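Hawthorne Card Room Closes February Series With a Winner Who Nearly Went Home

HAWTHORNE — The Kastimel Winter Poker Series ended in February a little after 4 a.m., an hour at which most of its 1,988 entries had long since been asleep. Harvey Li had not. He took the Main Event title, the trophy and a seat in next year's opener, which he says he will use if his wife agrees.

Li arrived at the final table as the shortest stack, with fewer chips than some players tip the dealer. He doubled twice in the first level, once with a pair of kings and once with a hand he has asked us not to print. Heads-up play lasted 2 hours, most of it polite folding.

"I had my coat on at dinner break," Li said. "I figured I'd be eating at home. Then I looked down at kings and took the coat off."

The series ran 30 events across the Zestano ballroom and the smaller Cetmont room next door, where the heating works on its own schedule. The seniors event sold out. The late-night turbo also sold out, largely to people who had just busted the seniors event. Complaints to the floor staff concerned the coffee, as they do every year, and the coffee has been noted.

Registration for the summer series opens next month at the Kastimel front desk. Players who still hold unclaimed bag tags, parking vouchers or a single brown glove should ask for the tournament office — the glove has been there since the opening weekend.
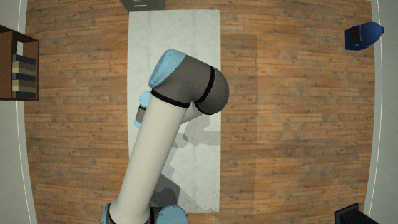
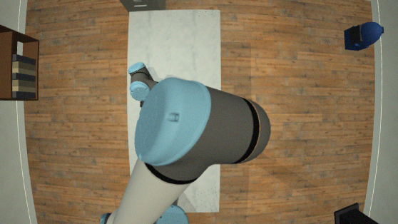

Robot arm over a long white table, wood-plank floor. Both images computer-rendered.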